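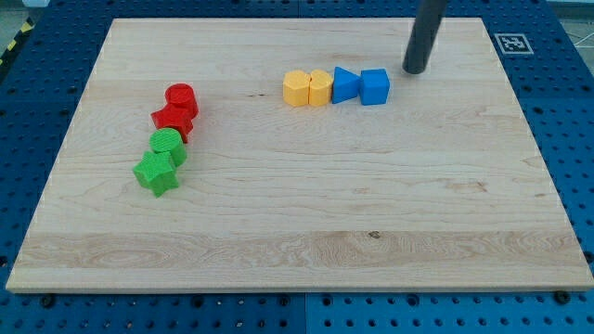 The robotics group at Gestorcombe runs three tabletop stations and had money for two when it started. Its equipment coordinator has kept the purchase records since the first order went out in October, and she agreed to go through them with us for readers who are planning a similar setup.

Her first point was about the arm. "Everyone budgets for the arm and then stops," she said. "The arm is one line. We had 18 lines on the first order and I still had to go back for more."

The group compared quotes from two suppliers, Briva and Botha. Briva was cheaper up front and wanted payment in full before shipping. Botha charged more and included a year of service and a spare controller. Gestorcombe went with Botha for the first two stations. The third came later, secondhand, through a dealer called Ikar, and she would not do that again without seeing the unit run first. The cable set was incomplete and the replacement took most of a month to arrive.

Tables were the next surprise. The group wanted a perforated surface so fixtures could be moved without drilling. "I had 700 dollars down for a table. That got us the top. The legs were a separate item and so were the fasteners." She now asks for a full parts list with every quote and will not sign off on one that says "hardware as required."

Some of the cheapest things on the list get the most use. The work at the moment is sorting and grouping small plastic shapes by color on a maple board. Stars, cylinders, cubes and triangles in a few colors cover a lot of tasks, she said, and they cost very little. "We bought 100 blocks. People lose them. They go home in pockets. Buy double what you think you need and put the rest in a locked drawer."

The board came from a lumberyard. One of the engineers asked for real wood because the grain gives the vision software something less uniform to deal with. It was never in the budget and was paid for out of the consumables line, along with printed markers, hazard tape and replacement screws.

Asked what she would change, she said she would hold back more of the money. The first plan committed nearly all of it by the end of the first quarter, which left nothing for the gripper fingers that wore out in the spring. The current plan sets aside 15 percent for parts and does not release it until the second half of the year.

She would also order training for two people per station. Gestorcombe paid for one, and that person was out for three weeks right after delivery. "The station sat there with the power off," she said. "We were paying for the floor space the whole time."

A fourth station is on the list for next year. She has asked Briva and Botha for new quotes and expects both by the end of the month.

February 19, 2019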